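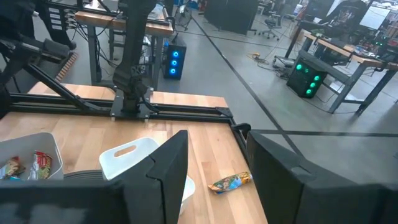

Snack bars on the butcher-block table, with two of the white bins.

Workshop > Notebooks > Sorting table > October

October, 3.40 pm
By the bench notebook keeper

Print this entry | E-mail this entry

Back on snack bars and I'm so pleased to be off the tinned stuff. The tins were heavy and dull and every one behaved like the last one. Bars are a lovely mess by comparison. The wrappers crinkle, they slide over each other, the ends catch the light, and two bars from the same carton never sit the same way once they've been handled a bit.

Supplies: one carton from Dukmont, 244 bars, mixed. We've put 14 aside for the table and the rest are in the cupboard under the Revus shelf. Please take from the open flap end so the colours stay mixed. If you eat one (fine, I've had two), put a stroke on the lid so the tally still works. The table ones are NOT for eating, they've been picked up and dropped more times than I'd like to think about.

Best part of the day was working out how much the container changes the job. I'd assumed a tray was a tray. Not even close! A shallow tray lets a bar lie flat and you can come at it from any side. Go deeper and the bar leans on the wall, and then you've got one end up and one end buried and you have to make up your mind which end you want. I like the leaning ones best. They look awkward but there's a good bit of wrapper sticking up to get hold of.

Handle cutouts: the bin with the rounded one in its raised back wall is a favourite of mine. Easy to shift about when you're setting up, and you can tell straight away which way it's facing. Wish they all had one.

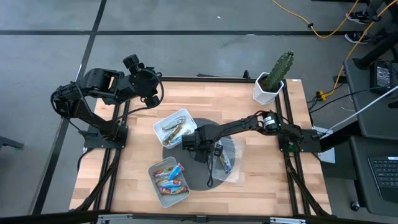 I'm keeping the round dark grey mat in the middle as the fixed point and arranging the containers off that. It makes resetting so much quicker. Before, we were eyeballing from the table edge and everything crept toward the front over a session. With the mat you just look at the gaps and nudge.

Colour notes, mostly for me. Red against the grey translucent plastic is a treat, really stands out. The silvery crimped ends are harder under the ceiling lights, they flare and then the edge of the wrapper is anyone's guess. Try the blinds half down tomorrow morning and compare. I'd also like to try the Somboon bars, which have a matte wrapper, if anyone is passing the Skemthorpe shop. One box is plenty.

The cactus stays on the corner. I know it's in the way when you wipe down, but it's a cheerful thing to have there and its white planter gives me something to line up on. Lift it, wipe, put it back.

Resets so far on this layout: 9. Want a good many more before I change anything, and I'll write the container positions on the sheet when I do.

To do
- wipe the tabletop along the grain, crumbs from a split wrapper
- bin any bar with a torn end
- find the other lid for the small clear container
- labels for the trays, pencil will do
- ask whether the 512 carton is worth ordering or whether we'd be eating it until autumn

More tomorrow. I want to try all the bars in one tray and see how big a heap it makes.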